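Chapter 11
When the Line Isn't the Line

I once watched a robot I had tuned for weeks drive itself calmly into a hedge. It was October, we were at the Unholm athletics ground, and the job sounded almost too easy: follow one white line down a running track. Our little rover, Skovura, had done it 78 times in the gym without a wobble!

Outdoors it lasted 3 runs. On the fourth it drifted left, picked up the neighboring lane line, decided that one was better, and followed it at full speed. I hit the stop button on the remote. The rover kept going, because the stop message was waiting in the same queue as the camera data (my design, I'm sorry to say), and the queue was full.

So we had two faults stacked on top of each other – a perception fault and a safety fault. The first was bound to happen sooner or later. The second is the one I still lose sleep over, and we'll spend most of this chapter on it. When I pulled the log afterward I found 1562 unread messages sitting ahead of my stop command.
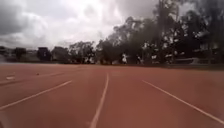 Field Robotics Teaching Group, Heitmann College

Look at the lane lines and ask yourself which one you'd trust if you only had a few pixels to go on. They converge toward the middle, and the faint one on the far left is partly worn. Add motion blur and some lighter, dusty patches, and a simple threshold starts guessing. There are people at the far side of the track, too, small and hard to make out, so a stop button has to work every time.

11.1 Where the stop signal should live

Let's start with the wiring.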